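Equipment Planning Board > Capital Purchases > Second arm station for the assembly laboratory

Posted by p_oosthuizen
Tuesday, June 25, 2024

Colleagues are asked to comment on the proposed purchase of a second arm station before the request goes forward. Two quotations were received in May. Fusari offers the arm, controller and mounting hardware as one package. Carnum offers the arm alone, and the platform and gripper would be ordered separately. Neither quotation includes training.

Pravesh Oosthuizen
Laboratory Planning

Reply by hendricks_lab2

The Hendricks laboratory supports the Fusari package. Separate orders leave our staff to settle any mismatch between flange and gripper, and that labor does not appear in the comparison. Please also add a spare set of gripper fingers to the request.

Reply by budget_desk_m

I do not agree. The Carnum quotation leaves 3000 dollars unspent, and the mismatch described above can be addressed with an adapter plate. The desk has a price of 383 dollars for one. I would also ask whether a new table is required at all.

Reply by hendricks_lab2

An adapter plate adds length below the wrist. For small parts set down near the front of the table, that matters. The new table may be removed from the request if the existing pattern of platform and table is repeated.

Reply by p_oosthuizen

For members who have not visited the laboratory, the type of work under discussion is shown below.
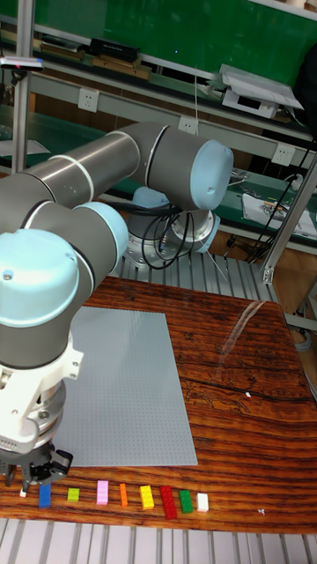 Brick assembly task: arm and gripper at the wooden table, with grey baseplate and colored bricks.

I accept the point about the table and will strike that line. The adapter plate remains open.

Reply by ginusby_stores

Ginusby Stores can hold spare fingers at no charge to the project. Delivery of a complete arm requires 60 days' notice for dock space under either quotation. Please allow 1000 dollars for freight and unpacking, as this was left out of the previous request.

Reply by budget_desk_m

Freight is noted and will be added to both columns. My preference for Carnum stands until the vendor confirms the adapter dimensions in writing.

Reply by p_oosthuizen

I will request the dimensions from Carnum and post them in this thread.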